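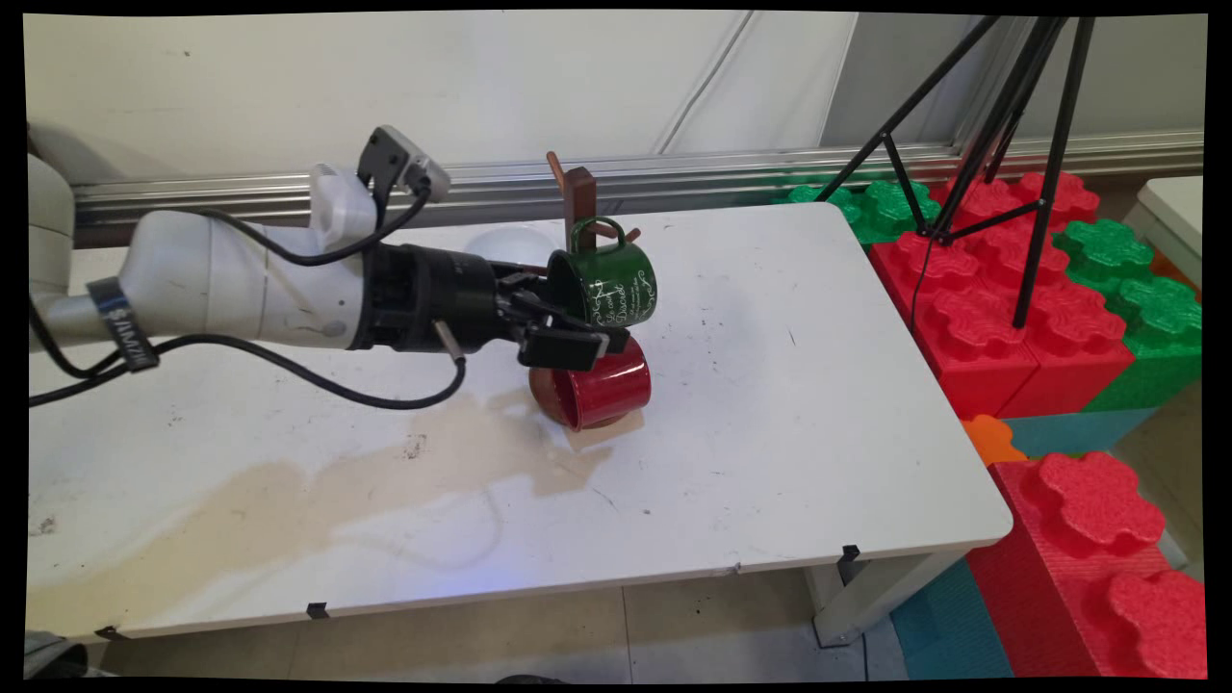
Home Archive Notes Subscribe Contact

Press diary, December

Up at 5:40. Phone already hot from buzzing. The Trestport Ledger site is down again, second time this month, and this time it took the council archive with it. Blank white page, then a login box that isn't ours. Didn't type anything into it. Told everyone else not to either, in capitals.

Coffee. No milk.

By 7 we knew a little more. Somebody got in through the old comments plugin, the one I asked to have removed in the spring. Deleted 226 posts, mostly the Hatside land sale stuff. The recipes are all still there. The football is all still there. So yes, I have my suspicions, and no, I'm not writing them down here until I can stand them up.

Rang the hosting people. On hold 11 minutes, then a nice young voice who said they'd "seen unusual traffic." Asked from where. Couldn't say. Asked when it started. Around the time the piece on the party whip went up last night - the one about the deputy mayor's people bargaining for committee seats. Wrote that down and underlined it twice.

Mid morning. Statement from the town hall, four lines, says they "regret any disruption to local media" and have no further comment. I didn't ask them for a comment yet! Sent it round the group anyway. Then a call from the Conton office, the coalition lot, very friendly, wanting to know if we had copies of everything. Said I'd have to check. Of course we have copies. Not all though.

What we have: the printed editions, my own drafts folder, and a backup from early autumn that opens if you ask it nicely. Got 153 of the missing posts back out of it before lunch. Some with no pictures, some with the headlines in the wrong place, one in which every apostrophe is a question mark. Fine. They can be read.

Lunch was crackers over the keyboard.

Afternoon bad. Put up a short apology to readers on our social page, said we'd been attacked and were rebuilding, and had over 234 replies before I'd washed my cup. Mostly kind. A few saying we did it ourselves for the attention. One man who wants his obituary notice refunded, fair enough, will sort tomorow. Two people sent screenshots of Hatside articles they'd saved, which I nearly cried at. Must remember to thank them properly.

Argued with the board about whether to name the whip piece in the apology. They say it looks like an accusation. I say readers can put two dates next to each other without our help. Left it out in the end, I was tired and they had a point about the lawyer. Still cross about it.

Went to the public meeting at Nic Giolla hall at 6 because it was in the book and somebody had to. Third item was the land sale. They moved it to January. Hardly a murmur. The chair looked over at the press bench when he read it out, and I was the only one on it. Took full notes, by hand, felt about a hundred years old.

Home 9:15. Site back as a plain page with no menu that works properly. Changed all the passwords, wrote them on paper, put the paper somewere clever. Comments off for good. Whip piece reposted, top of the page, same wording as before.

To do - police report number. Lawyer before ten. The 73 still missing, start with the valuation stories. Milk.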